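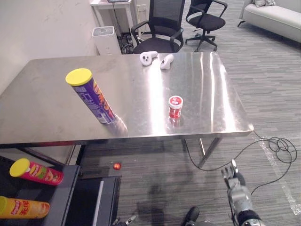 Right arm stops dead after picking up a tube

hexbolt_sid
Posted June 1, 2025
Two-armed unit, Policarpio controller, the Kerdale build from May. The job is moving crisp tubes off a steel table. It closes on the tube, lifts it, then the right arm freezes mid-air and drops what it's holding. Log says "wrist overload" and then sulks. A crisp tube is hardly an anvil. Anyone?

mrs_torque
What's your overload limit set to? Mine shipped at 2, which would trip on a stiff breeze. I run 16.

hexbolt_sid
It was 2. Put it up to 16 and now it fails less often but with more enthusiasm. Last tube went over the side.

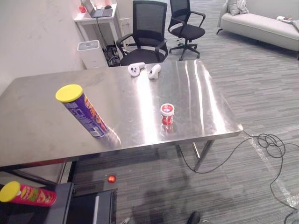
Jars are fine, by the way. It'll move a jar all day – only the tall stuff sets it off.

plumbline
Please don't keep raising that number. It's there so the arm gives up before your fingers do. We had one at Bratovville set to 200 because somebody was tired of the beeping, and it bent its own mounting plate.

mrs_torque
16 is hardly 200.

plumbline
No, but it's eight times what he started with and he still doesn't know the cause. Is your stop button within reach of where you stand?

hexbolt_sid
Define reach.

plumbline
I was afraid of that.

gantry_goat
Check the grip height. Grab a tall tube near one end and the wrist takes the twist when it lifts. Also, shiny tables fool the Plellisix depth sensor. Mine used to go for the reflection, which is a brave effort but there's a table in the way.

mrs_torque
Never had that on steel, and I've done 1,000 picks on it.

gantry_goat
Lucky you. Matt black cloth, try it.

hexbolt_sid
Limit back to 2, stop button moved, cloth on order. Will report back.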